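Tickets Knowledge Base Status Sign in

Support > Facilities Software > Label Printing > Closed

Label offset drifts after sleep – Valline desktop printer, Haltonness site

Opened by Leire Prieto, Tue 7 October

Labels from the Sotomayor stock template print correctly after a cold start. Once the printer has slept, the text moves down 2 mm per label until the bottom line is lost. Driver reinstalled, no change. Label size is 80 x 40 mm, gap-sensed.

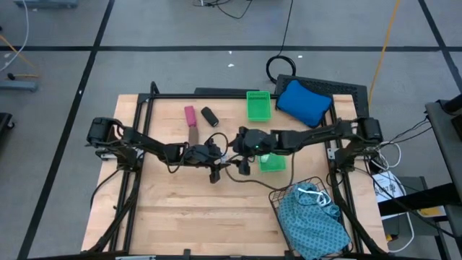

Reply, Han-gyeol Son: Please print the configuration page and send the values for media type and gap length. Also confirm whether the drift resets after a feed press.

Feed press clears it for five labels, then it returns. Media type reads "continuous" after wake and "gap" after power-on.
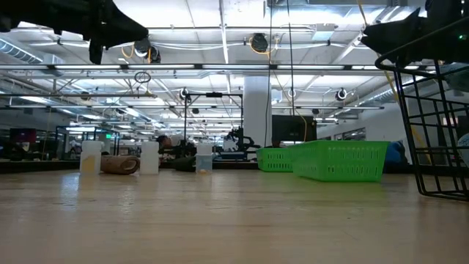 The template itself is fine – the same file prints clean from the second queue. We use these labels on shelf edges and on containers. White plastic ones like the three standing in a row on the table take the adhesive well, but the wire-mesh basket needs a tag, so that template was excluded from testing.

Reply, Han-gyeol Son: Known fault in the July firmware. Sleep restores the factory media type. Save the setting to slot 2 and disable auto-restore.

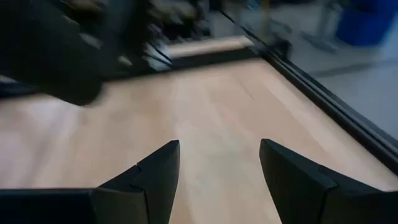 Tabletop, close view.

Applied. No drift after two sleep cycles. Closing.

Contact Praltska Support | Back to top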